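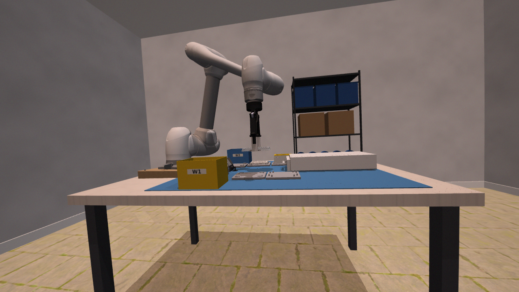 Finishing the ash table: hardwax oil, second attempt

In my last post I said I would refinish the workroom table before the end of August. The top is done. The underside still needs a coat, and I will get to it when the weather is less humid.

Some background for anyone who came in through a search. The first finish was a water-based polyurethane, three coats, applied with a foam brush. It was hard enough, but it failed at the edges where forearms rest. Once a film finish chips, water gets under the lip and the wood grays. You can't patch it cleanly. The new layer sits on top of the old one and leaves a witness line that stays visible under any low light. The usual answer is to strip the whole surface, and after two winters of looking at those edges I did.

Stripping

I used a random orbital sander for all of it. Chemical stripper would have been quicker, but the workroom has one small window. I started at 80 grit to break the film, went to 120 when bare wood was showing everywhere, and stopped at 150. Most oil instructions tell you not to go past 150 on ash, and I agree with them. Finer grits burnish the surface and the oil doesn't soak in evenly. My first table, years ago, went to 320 and took so little oil that it looked dusty.

Pencil lines help. Scribble across the whole surface before each grit and sand until the lines are gone. This caught a low area near one end that I would have skipped. It had old polyurethane still in it, which shows up as a patch that won't darken when you wipe it with mineral spirits.

Between grits I vacuumed with a brush head, then wiped with a damp cotton rag. The damp wipe raises the grain. Let it dry for an hour and knock it back by hand with the last grit used. Ash has open pores and the dust packs into them, so vacuum again after the hand sanding.

Choosing the oil

I tested two products on offcuts. The first was Brekis Hard Oil in the matte version. The second was Vovance Clear, which has a small amount of white pigment to hold back the yellowing. Each offcut got two thin coats and sat for a week. Then I put the same four things on both: water, black coffee, olive oil and red wine, left overnight under upturned jar lids.

Water left nothing on either one. Coffee left a faint ring on the Vovance that came out with soap. Wine marked both, and the Brekis mark was a little darker. Olive oil did nothing I could see. On stain resistance I would call it a draw.

Color decided it. The Brekis pulled the ash toward honey. The Vovance kept it close to raw wood, though if you leave it on too long the pigment collects in the pores and looks like chalk. Lorna Shearer, who taught the evening class I took at Hepburn, told us to buff off a pigmented oil sooner than the can says. Her rule was to start buffing when the rag begins to drag. On the test piece that came well before the time printed on the label, and the chalky look didn't appear.

Application

First coat: pour a small puddle, spread it with a white non-woven pad, work it in circles, then finish with the grain. I did the top in two halves. Buff with a clean cotton cloth until no wet shine remains when you look across the surface toward the window. If your hand picks up any oil, keep going.

The can calls for 6 hours between coats. I waited overnight. The second coat took far less oil than the first, and most of what I put down came back off on the cloth.

I tried a light pass with a 600 grit pad between coats on one end only. After the second coat that end feels slightly smoother. I can't see a difference. I would do it again on a dining table and skip it on a workbench.

Rags: oil-soaked cotton can heat up and ignite by itself as it cures. Soak the used rags in water, seal them in a metal can, and check how your town wants them handled. Do not leave them balled up in a trash bag, even for an evening.

Cure

Dry to the touch and cured are different states. The surface was dry by the next morning. I kept water off it for a week and waited the full cure time on the can before putting anything heavy or rubber-footed on it. Rubber feet will print into a fresh oil finish, and the print stays.

Hiwot Adugna asked in the comments last time whether a hardwax oil can go straight over an old Danish oil finish. In most cases yes, if the old finish is fully dry and has no wax or silicone polish on it. Scuff it with 150, wipe it down, and try a spot on the underside. If the test spot is still tacky after two days, sand back to bare wood.

The edges are the part I will be watching. So far they look the same as the middle. When they wear through, the repair should be a local scuff and a dab of oil, and I will write that up when I get there. Next is the Nolluvden shelf kit, which has been leaning in the hall since spring and has two boards cupped badly enough that I may have to rip and reglue them.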